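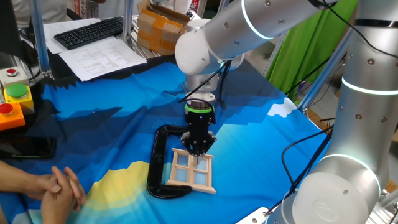

The two arms in the Modo cell, with the stick window in the gripper.

Modo maintenance notes, 11 December 2018

I look after a two-arm cell that we call Modo. It was set up in October in the big room at Ankrah and I've been the person with the hex keys ever since. A few people have asked me to write down what I do to keep it running, and I would like to have it somewhere I can find it again, so it's going on the blog. Most of this is dull. If you run something similar you may find one or two bits worth copying.

The job the cell does is small. It picks up light wooden pieces, moves them, and puts them down again without crushing them. The test piece we use most is a little window frame made of craft sticks, with a cross in the middle and pale blue panes. I like it as a test piece. The sticks are thin enough that a bad grip shows right away, and if one breaks I can make another at my desk in the time it takes glue to set.

Starting up

The first thing I do is look at it with the power off. I walk around the cell and check that nothing has been left on the table, that the posts are tight, and that the cables hang the way they did the day before. Then I put a hand on the gripper and try to wiggle it. There should be no play between the gripper and the end of the arm. If there is, I stop there and get the keys out.

After that I power up, wait for the light rings on both arms to come on, and bring the arms to their home positions one at a time at low speed. I don't bring them both up together. You can, and the software will let you, but if something is in the wrong place I want only one thing moving while I find out.

The buttons are stacked on the edge of the table where you can get at them sitting down. I press the stops every morning and check that the arms refuse to move, then reset and carry on. It takes 2 minutes. In the first weeks they were mounted on the far post, and to reach them you had to stand up and lean past an arm. Wyn Phillips moved them on a Friday afternoon without asking anybody and I've never thanked her properly, so thank you, Wyn.

Cables

Cables have been most of the work. The arms have given me very little trouble. The black cables that go down the side toward the wrist are another matter.

When the cell came to us the gripper cable was tied down neatly at every joint, and it looked very tidy. It was also too short for the wrist to turn all the way in one direction. We found this out when the gripper started dropping off the network in the middle of a move, and always on the same move. I spent most of a day looking at software settings. Then I watched the wrist closely while it turned and saw the cable go tight and the connector lean over.

What I do now is leave a loop wherever a joint needs one, and check it with the arm at both ends of its travel. To do that, I jog the joint as far as it will go one way, stop, look, then take it all the way back and look again. The slack has to be enough at both ends and not so much that it can catch on the other arm. I fasten with hook-and-loop straps now. Zip ties hold better, but I was cutting them off so often that I nicked a jacket with the cutters, and then I had a second problem.

Write down which strap goes where. I have a strip of tape on the inside of the cupboard door with the order on it.

The gripper

The gripper is a two-finger type with linked joints, black, with a green band above it and a small light on the band. We bought it through Plarnetti, who were fine to deal with and slow on the phone. I check these things on it every week:

Finger screws. They back out a little with use. I go over them with the small key, snug only, and put a paint mark across each head so I can see from a distance if one has turned.

Finger tips. I wipe them with a damp lint-free cloth and let them dry. Dust from the sticks gets on them and then the grip starts to slide. I used alcohol wipes at first and they made the pads go shiny.

Opening and closing. I run it open and closed 60 times with nothing in it and listen. A healthy gripper makes the same sound each time. If one of the closes sounds different I run it again slowly and watch the fingers from the front to see whether one is arriving before the other.

Force. I set this with the window frame. I start low, lift it a little off the cloth, and hold. If it slips I go up one step. I stop at the first setting that holds, then go one step further up and leave it there. I've tried being more generous than that and it cost me three windows.

Where you grip matters as much as how hard. The top edge of the frame works well for us. Two sticks meet there and the glue makes it stiffer than anywhere else. Down the side it bows.

Teaching the positions

The positions are taught by hand. You let the arm go slack, push it to where you want it, and save. The trouble is that a saved position is only good as long as the table, the cloth, and the gripper all stay where they were, and ours did not.

The cloth was the worst of these. We have a big printed one over the table, all blues, with mountains and a yellow hill. It replaced a bare tabletop that gave off too much glare. The first time somebody straightened it after lunch, every piece we had lined up on the print was off. Now it's clipped underneath on all sides, and I have put small pencil ticks on the table edge where the hem should fall. If the ticks are covered, the cloth has moved.

I also quit lining things up on the print. It's tempting, as there are plenty of edges in it, but cloth stretches. We measure from the table edge now.

When I re-teach, I do it in this order: home, the approach above the piece, the pick itself, the lift, and then the place positions the same way. I save after each one. I used to save at the end. One afternoon I lost the whole set when the laptop went to sleep, and I won't be doing that again.

Keeping the arms apart

There are two arms and one table, so they can reach each other. We have a line down the middle that each is supposed to stay on its own side of, set in the software, with a shared area in the center that only one may be in at a time. I check that line whenever either arm has been unbolted for any reason. The base only has to go back a hair turned from where it was for the far end of the arm to be well off.

The way I check is simple. I take one arm out to its edge of the shared area and leave it. Then I jog the other one toward it, slowly, with my thumb over the stop. It should refuse to go on with a clear gap left. On the last check it did. On the check before that it went closer than I liked, and the cause was a bolt on the base I had tightened only by hand and then forgotten. That one is entirely on me.

People's hands stay on the front edge of the table while anything is moving. We have no tape line for this yet. I've asked for one.

The log

I keep a log in a spiral notebook and copy it into a spreadsheet when I remember. As of this morning there are 289 entries. Most say "ok." The ones that are useful are the ones where I wrote down what I heard or saw before I wrote down what I thought it was. When I skip straight to the cause I am often wrong, and then the note is no help to me later.

The things that have come up more than once, in order of how much of my time they took:

Gripper cable too tight or rubbing.
Cloth moved.
Finger screw loose.
Controller fan clogged with dust. The room has a lot of cardboard in it and the dust gets everywhere. I vacuum the filter every 2 weeks.
Somebody else's program left loaded.

The last one isn't a fault with the machine, but I've lost more than one morning to it. We now put a card on the keyboard with the program name and your initials. It works when people do it.

Spares

On the shelf I keep one spare gripper cable, a set of finger pads, a bag of the small screws, a spare connector, and the full set of keys. The keys have green tape on them so they come back. I order cables from Brallel, who will make them to length. Ask for longer than you measured. I keep 3 finished window frames in a box as well, plus sticks and glue to make more.

Still to do

The pads are due to be changed before we close for the holidays. I want to replace the strap nearest the wrist, which has lost its grip. One of the clips under the cloth is cracked. And I need to re-check the force setting after the new pads go on, as they will be softer than the old ones and the number on my tape will be wrong.

If you've found a strap that stands up to a wrist joint for more than a month, leave a comment with the name of it.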